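Wokeo claims simulated practice can stand in for real robot time

February 11, 2022

Robotics firm Wokeo says a gripper policy trained on 1,786 simulated runs needs only six real ones before it can handle desk chores. Its Melaten lab released these rendered views with the paper.
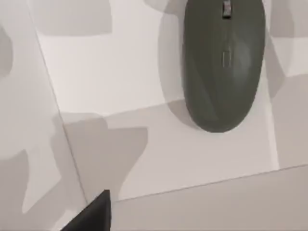
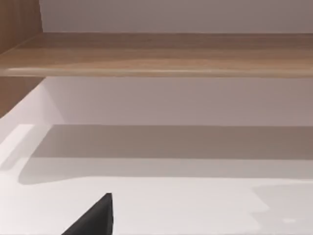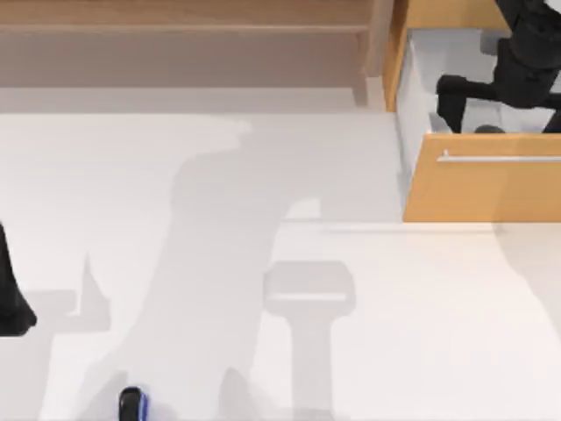 The claim deserves a hard look. Wokeo scored the method over 300 trials, all of them in the same simulator that produced the training runs. Results on real hardware are promised for July. Condwood, a rival method, looked just as good at this stage and has yet to show a working arm.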